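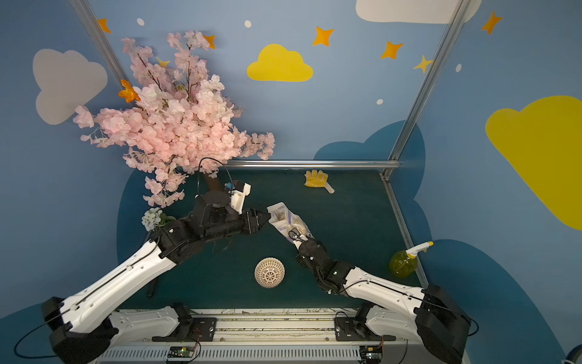

Keeping Dry Snacks Fresh: A Comparison of Four Home Storage Methods
Student Project Report, Food and Household Science
Submitted 21st June

Summary

This report presents the results of a project on the storage of dry foods in the home. Plain crackers were kept under four storage conditions and checked for weight gain and texture. Crackers in resealable pouches gained less moisture than crackers in folded paper bags, although the difference depended a great deal on how often the pouch was opened.

1. Background

Dry foods such as crackers, cereal and cookies lose their crispness when they take up water from the air. The food usually remains safe to eat, but many households throw it away once the texture has changed. The project was intended to find out which common storage method slows this change the most, using only equipment available in the school kitchen laboratory.

2. Materials

The crackers were Femton plain wheat crackers, bought in a single purchase so that all packages carried the same lot code. Four storage methods were compared:

Folded paper bag, closed with a clothespin
Resealable pouch, Avo brand, medium size
Glass jar with screw lid, Drakberg brand
Open ceramic bowl (control)

Each sample consisted of 6 crackers. Weights were taken on the laboratory scale, which reads to one tenth of a gram. The scale was set to zero before each reading.

3. Procedure

The samples were placed on the same shelf, away from the window and the sink. Room temperature was kept at 25 degrees Celsius by the classroom thermostat. The test ran for 7 days. Each container was opened once a day for one minute, to imitate normal use, and then closed again. A second pouch was prepared in the same way but left sealed until the last day. It was not part of the original plan and was added at the suggestion of the class.

On the last day, all samples were weighed again and tasted by a panel of 6 students. Panel members did not know which sample came from which container. They rated crispness on a scale from one (soft) to five (fully crisp).

4. Results

The control sample gained the most weight and received the lowest crispness rating. The paper bag did only slightly better. The glass jar and the unopened pouch showed no change that the scale could detect, and the panel could not reliably tell them apart. The pouch that was opened daily fell between the jar and the paper bag.

One reading for the paper bag was discarded. The clothespin had been left in place during weighing, and the error was noticed only when the figures were entered in the table.

5. Discussion

The seal on the daily pouch was checked by pressing the closed pouch under water after the test. Small bubbles appeared at one corner, where crumbs had collected in the track. It is likely that part of the moisture entered there. The jar had no comparable problem, but it takes up more shelf space and is heavier to handle.

The panel was small, and ratings for the middle samples varied widely. Humidity in the room was not recorded. The class did not have a working meter during the test period, and the results therefore apply only to the conditions in our laboratory.

6. Further Work

A second trial is planned for July, when the air in the building is usually more humid. It will include a hygrometer and a second food, Pană puffed rice cakes. Pouches will be wiped along the seal before closing in half of the samples.

Data tables and panel rating sheets are kept with the laboratory copy of this report.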